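3.2 Looking after the cell between runs

I should say straight away that most of our time on this cell didn't go on clever software. It went on keeping the thing in order! We took it over from Gounder in June, and from then on every session began with the same short round: arms, wrists, cables, then the parts and the trays. The Skatier routine moves small moulded parts between a bin, a tray and the yellow shelving, so a wrist that has drifted even a little spoils the whole morning (and my mood).

The wrists come first. I check the fingers, then follow the cable by hand from the connector block down, feeling for any stiff spots.

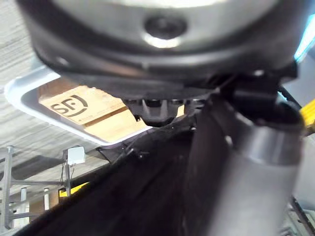 Figure 3. The cell during work on the Skatier routine: gripper and tray, the shelving, the parts bin, and the wrist near the yellow housing.

Page last changed: June, revision 8

We log a fault whenever a run stops and one of us has to step in. Over 3907 picks, the faults we could trace came back to cables and wrist bolts far more than to the hands themselves, which surprised me – I had fully expected the fingers to be the weak point.
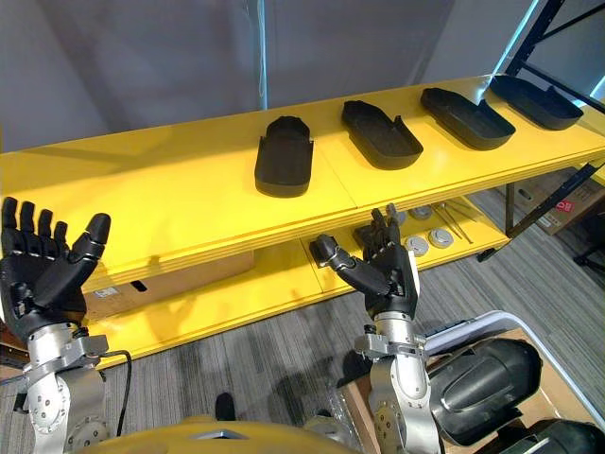
So we changed the order of the round. Wrist bolts are now checked before the arms are powered, and we leave a bit more slack in each cable than the Husevley notes ask for. It looks untidy and I don't care, it works better. If a bolt has moved, we redo the zero position for that arm and leave the other one alone.

Parts are set out last. I used to do this first, while the arms warmed up, and kept knocking things out of line with my sleeve.

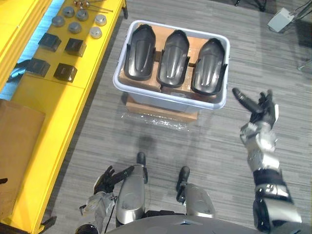
After that we do three slow passes with nothing gripped, then three more with a part in hand. A session only goes ahead if all of them finish cleanly. With the new order, 95 per cent of our sessions started without a second round, and the rest mostly needed one bolt nipping up.

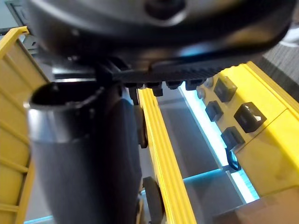 The one job I still dislike is cleaning under the housing, where dust from the packing gathers and a brush won't quite reach. We use a soft cloth wrapped round a thin rod, with the power off. Funder, our logging script, now nags us to do it after every eighth session, and we carry the result forward into the timing tests in Section 3.3.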